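Two Arms, One Gift Bag: What I Learned Writing the Task Layer
Project report, October 2021

Why I picked this

I wanted a project where the hardware was already bolted down and all I had to do was software. (Ha. All I had to do.) The lab had two arms on a shared rail, a wrist camera on each one, and a fixed camera looking at the whole workspace. My job was to get the arms to pack snacks into a paper gift bag without smashing the snacks, the bag or each other. My lab partner Jae-hoon Ha took the perception side, and I took planning and control, although by March we were both up to our necks in everything.

The code lives in a repo we called Vornlow. It has 3 parts: a detector that finds packages, a planner that decides which arm goes for what, and a little logging tool named Wekel that I wrote in one evening and ended up using more than anything else.

Finding the snacks

Snack packaging is awful for a detector! It's shiny, it wrinkles, and the same bag looks like a totally different product once you squeeze it. Our first version matched logos, and it fell apart as soon as a bag got folded across the lettering. Jae-hoon switched to plain segmentation on the fixed camera and stopped caring what the brand was. The planner only needs an outline, a center and a long axis, so that was fine with me.

The wrist cameras come in at the end of the approach. Up close you get tons of detail, but half of it is glare and print running in odd directions, so I only ask the wrist view one thing: where is the edge of the package compared to the finger? 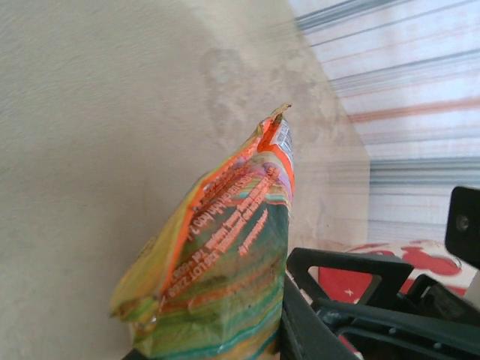 Who goes first

Most of my time went into this part. Both arms can reach the middle of the floor, and both need to get to the gift bag, so there's one big chunk of space they fight over. I tried planning both arms together and it was painfully slow on our machine. What we run now is a simple lock. One arm owns the space near the bag, and the other has to hold still or work somewhere else until the lock is released.

The left arm gets first pick by default. It can lift a package and bring it up by the paper bag while the right arm waits with its gripper open, pointed toward the bag from the other side.

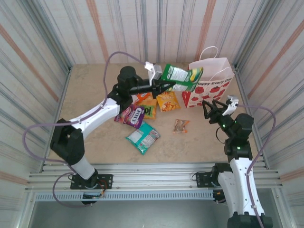 The lock made things boring in the best way. I quit hovering over the stop button, and the planning code shrank so much that I could finally explain it to someone over lunch. The bad part is wasted time, with one arm just sitting there for long stretches. I'd like to split the shared space into smaller zones, but I ran out of semester.

Logging

Wekel saves joint positions, gripper commands and all the camera streams against one clock. We finished with 1,124 saved grasp attempts, and I labeled every one by hand (never again). Going through them I found 14 where the planner had picked a package underneath another one. The fix was 6 lines: sort by height first, then by distance.

If you pick this up next

Check the clock sync before you record anything. Start with the lock turned on. The wrist camera calibration is in the config folder, and the zone sketch I never finished is in the branch called julov.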